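4. Tidying tasks in the simulated living room

The chores considered in the previous section took place at a worktop, where the objects are within reach and the background changes very little. Tidying a living room is a different matter. The machine must find its way between pieces of furniture, decide which items are out of place, and put them back without disturbing anything else. In the household survey carried out for the Greltstead programme, tidying was the chore that respondents most often said they would hand over to a machine, and it was also the one for which existing systems had the least to offer.

4.1 The room

All trials reported in this section were run in simulation. The room was built by Piroska Bárány and Levente Simon in the Lengyel environment, and its contents were fixed on 2021-03-24 so that later results could be compared with earlier ones. It was planned as an ordinary sitting room in a high flat, with seating of several kinds, small tables, a lamp and a large window. Cushions were chosen as the main objects to be moved. They are soft, they change shape when gripped, and they often lie against fabric of a similar colour.

The window was kept at the request of Yvette Després, whose earlier work on the Kendwood robot had shown that strong daylight was a frequent source of error. A system trained in evenly lit rooms may treat the edge of a patch of sunlight as the edge of an object. Figure 4 gives two views of the room.

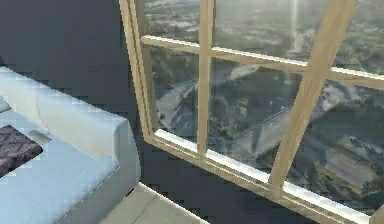
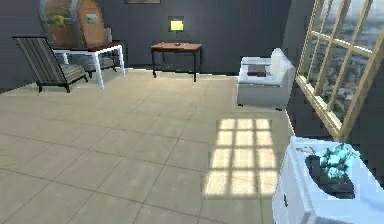 Figure 4. Two rendered views of the living room used in the tidying trials. Both include seating with a dark cushion, and the large window with the city outside.

4.2 Procedure

Each trial began with a written instruction, such as "put the cushion on the white armchair" or "clear the seat of the sofa". The starting position of the machine was drawn at random from the free floor area. A trial was counted as complete when the named object had come to rest in the correct place and no other object had been knocked over or pushed from its support. The time limit was five minutes. Trials in which the simulator itself failed were discarded and run again.

We ran 1,000 trials in all, using the same control software that had been used for the worktop chores. No part of it was adjusted for the living room. This was a deliberate choice, as the question put to us by the Sommont housing trust was whether a machine sold for kitchen work could be expected to help elsewhere in the home.

4.3 Results

The machine completed 572 of the 1,000 trials. Most failures occurred before anything had been picked up. The machine would stop too far from the seat, or approach it from the side of an armrest and find the cushion out of reach. Once a cushion had been gripped it was seldom dropped, although it was often left standing on its edge or overhanging the seat. Our rule accepted such placements. A householder might well not, and Ehsan Rashti has argued that a stricter rule should be adopted in future work.

Daylight had a smaller effect than we had expected. In 57 trials the machine halted at the border of a sunlit area of floor and did not move again before the time limit. We found no similar behaviour when the same starting positions were repeated with the sun removed.

The view through the glass caused a separate difficulty. On several occasions the software reported buildings outside as objects within the room and planned a path towards them. The fault was traced to the way in which distance was estimated through transparent surfaces, and a correction prepared by Botond Veres was tested in July. It is described in Section 6, together with its effect on the worktop chores.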